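Notebook – indigo dye trials, August, 8 am start

Vat 2, with the Pirkeleck recipe again. Géza swears by it. I have my doubts and will write them down before he gets in.

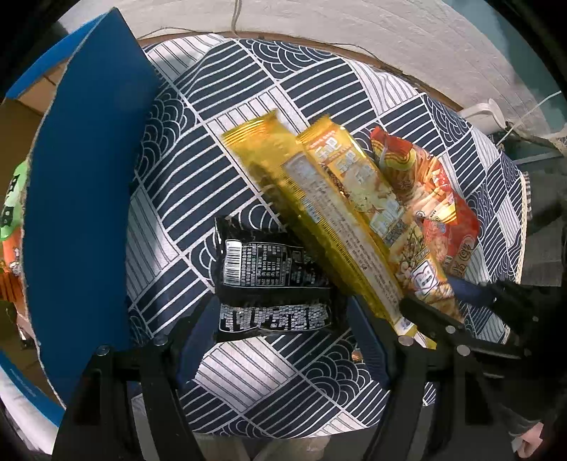
What we're testing

Whether the overnight soak does anything for wash fastness on the navy. The Pirkeleck sheet says yes, but it gives no control and doesn't say what cloth they used. Cotton offcuts only for us, same bolt as last time, scoured on the bench at 81 degrees. Géza Orbán wanted to go hotter. No.

Method, such as it is

Cut strips, weigh them dry, total 242 g. Half go into the soak, half stay out. Each strip gets 8 dips, squeezed by hand, aired on the line between dips until the green has gone. Hand squeezing is the weak point here. Mine come out drier than his, and he did all the soaked ones last time. Today we swap.

Notes as we go

Vat smelled right, bit of scum on top, skimmed it. Colour under the scum a murky yellow-green, fine.

Dip 3: soaked strips look darker to Géza. They look wetter to me. Agreed to stop comparing until they're dry.

Dip 5: pH strips from the Veres packet disagree with the ones in the drawer by a full unit. Used the Veres ones because they're newer, but I wouldn't bet on either.

Resist samples with the Jakar paste: white lines held up at the edges, a bit of bleed where the paste was thin. Wave pattern is harder than the stripes – the arcs crowd together and the paste drags. I don't believe the claim that it needs no drying time. Leave it overnight and try again.

Still to do

Rinse, neutralize, dry flat out of the sun. Label the backs in pencil, with the soak marked on a separate list so neither of us can see it when we grade colour. Rub test with white cloth, wet and dry. Ask Géza where the Pirkeleck numbers came from.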